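Home | Posts | Workshop | Kitchen | Archive | Contact

Jan 1, 2018
By Joar Solheim

Happy New Year! I'm starting this one with a table, because I have been going on about the table to everybody since June and it's finally time to write it up.

I wanted stainless steel. Everyone told me it would feel like eating lunch in a hospital, and I went ahead and ordered one from Fornar anyway (400 dollars, delivered, and yes, I winced). I love it! It's shiny, it wipes down in seconds, and it throws the ceiling lights back at you in long white stripes. On a gray January day that's a real bonus.

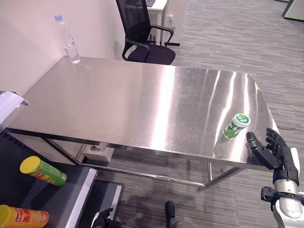
Steel top, water bottle at the back, gum up front.

The gum has sort of become a fixture. Somebody puts a bottle down, it tips over, it stays on its side until the next person wants a piece. I used to be fussy about that kind of thing and now I find I'm not. What I do care about is that a table this size stays mostly clear, so you can walk up with your arms full and just put everything down. My old desk from Duter was 20 inches deep and I never once saw the surface of it.

Next up, grips! I've been looking closely at textured plastic lately, the crosshatched kind called knurling, and I have become a bit of a bore about it. It's such a simple pattern and it makes a smooth dark part look finished.

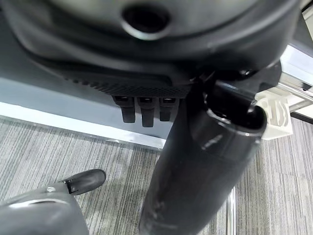
Crosshatching up close, with three little black tabs under it.

Back to the table, and to the question I get most: fingerprints. Yes, it shows them. I go over it with a damp cloth, then a dry one, always along the length of the table, and that does it for me. I tried the Pfeiffer polish too and it smelled wonderful but left streaks. Maybe I used too much. 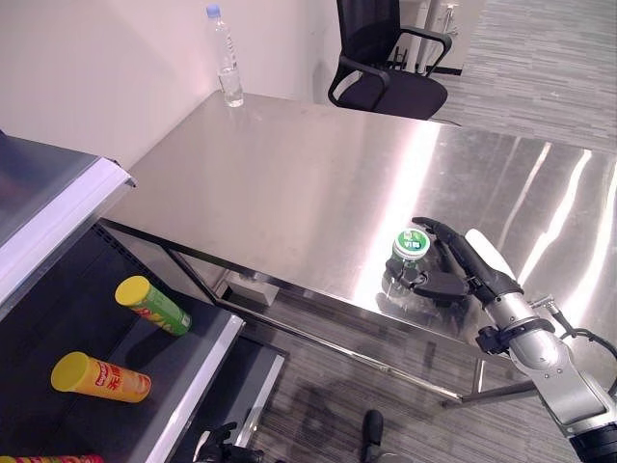
Altovora wrote in to say that a drop of dish soap in warm water beats any polish, and that I should stop buying the stuff altogether. "Mine is 16 years old and I've never used anything else on it," the message went on, "and please put felt under your mugs, the clatter will drive you up the wall."

Felt is a great idea. The clatter is real! I set a mug down last week and made myself jump. I've since cut a few circles out of an old place mat, and they work fine, though they look a little sad on all that steel.

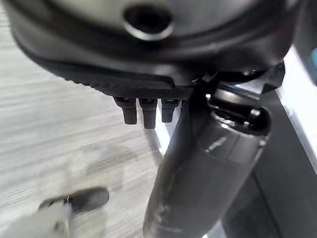 More of that diamond pattern. I could look at it all day.

For the new year I'd like to sort out the shelf next, and maybe find a chair that slides under the table without bumping the crossbar. If you have a steel table of your own, tell me what you keep on it and what you clean it with. I'm trying the dish soap tonight.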